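Section 4: Placing, Leveling and Lighting the Top

By now the Jarkerholm table should be standing on its own legs, with the bag of hardware empty except for the spare cap nut. If more than the cap nut is left, go back to Section 3. We'll wait.

4.1 Choosing the spot

1. Pick a place on a hard floor. Thick carpet works in the sense that the table won't fall over, but you will be leveling it again every few weeks.

2. Keep the long side away from radiators and heating vents. The top is flat when it leaves us and would like to stay that way.

3. Lift the table into place with one person at each short end. Do not drag it. The leveling feet are threaded into the legs and will take a sideways shove personally.

CAUTION: Lift by the frame rails under the top. The edge of the top is comfortable to hold and is the wrong place to hold it.

4.2 Leveling

1. Turn all the feet fully in (clockwise, as seen from the floor, where you now are).

2. Lay a spirit level along the length of the top and find the low end. Turn those feet out until the bubble settles between the lines.

3. Turn the level ninety degrees and do the same across the width.

4. Go back and check the length again. It will have moved. Adjust and repeat until neither direction complains.

5. Press down on each corner in turn. If one of them rocks by more than 2 millimeters, the foot under it is not carrying any weight. Bring it down until it touches, then tighten the lock nuts with the flat wrench supplied.

Note: A folded beer mat is not a leveling accessory. We have seen the results and they were level for most of an afternoon.

4.3 Lighting the top

The top is matte for a reason, and one bare spotlight will undo the reason. A single hard lamp puts a bright patch in the middle and a sharp black outline beside every object you set down, so that a small screw appears to have a twin. You want light that arrives from more than one side and is spread out before it gets there.

1. Use two lamps with diffusers, or one wide panel. A total of 2,000 lumens suits the standard top in an ordinary room.

2. Hang or clamp the lamps above head height and outside the edges of the table. If you use the Thomas clamp rail, fit it along the back edge with the screws facing down.

3. Switch off any desk lamp you were fond of.

4. Put a mug in the middle of the top and look at its shadow. You should have to hunt a little to find where the shadow stops. If the outline is crisp, raise the lamps or move them farther apart.

5. Repeat the mug test near each corner. Then take the mug away, as Section 5 has views on mugs.

With the lighting right, the top reads as one pale gray-white surface, and the shadows on it stay soft:
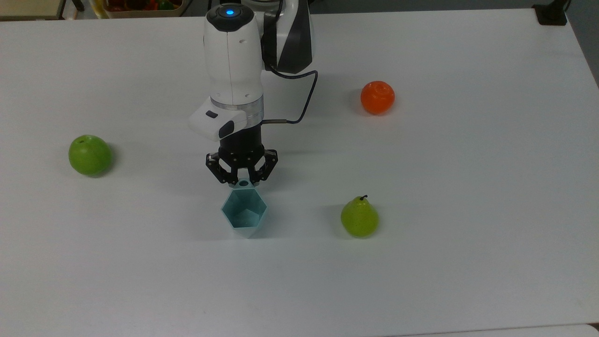 4.4 Cables and anything else that dangles

1. Leave slack. A cable that is pulled tight will find the edge of whatever you are working on and remove it from the table.

2. Too much slack is its own problem. A loop should clear your hands and your work without sweeping the surface like a lazy broom.

3. Run power leads down a back leg and fasten them with the clips in bag C. Two clips per leg is enough. People who use all of them never get the lead off again.

CAUTION: Do not route cables between the top and the frame rails. The gap looks made for it and will pinch the insulation as soon as you put weight on the top.

4.5 Loading

The top carries 50 pounds in any one spot, resting flat. Heavier things should stand over a frame rail, on a pad wide enough to spread the weight. Sitting on the table is not covered by this manual. Standing on it to reach the lamps is not covered by anything.

4.6 First cleaning

1. Peel off the protective film, starting at a corner and pulling low and slow. It will come away in one piece or in a great many.

2. Wipe the surface with a soft cloth, lukewarm water and a drop of dish soap. Dry it with a second cloth.

3. For film residue, use Tundomard surface cleaner on the cloth, never straight onto the top. Try it first on the underside.

4. Leave the scouring pad at the sink. It gives a matte surface shiny patches, and Flivotus cannot make them matte again, by mail or otherwise.

Note: Pencil marks come off with a white eraser. Permanent marker lives up to its name if left overnight, so deal with it the same day.

Continue with Section 5, Daily Use, and keep the flat wrench somewhere you will remember. The lock nuts need checking again after the first month.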